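Notes pour mon intervention – version de mardi, à relire dans le train

Bonjour à tous ! Je commence par le grenier de ma tante, à Borkholm, et les 242 cartes postales trouvées dans une boîte à biscuits (montrer la boîte, la faire passer). Laisser rire un peu.

Ensuite, pourquoi trier. Moi j'ai tout gardé pendant des années, et puis Kyung-hwa Kong m'a demandé : « Tu cherches quoi, au juste ? » Bonne question ! Raconter la carte du bain de mer, celle sans timbre.

Ne pas lire la liste des éditeurs, trop long. Dire seulement que Bárány a imprimé environ 35 vues du port et que j'en cherche encore deux.

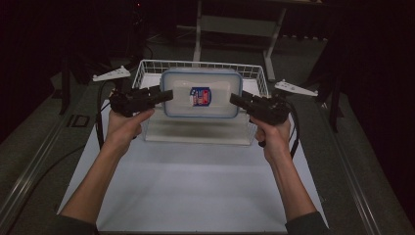

Le classement, donc. Par lieu d'abord, par date après, et tant pis pour les puristes – Arash Naseri fait l'inverse et on se dispute depuis février. Pour trier, il me faut une grande table blanche, comme celle-ci mais sans panier au milieu, et les manches qui s'arrêtent avant les avant-bras, sinon j'embarque trois cartes à chaque geste. Les pochettes viennent après.

Finir sur la carte de 1128 mots (oui, au dos d'une seule carte !), puis questions.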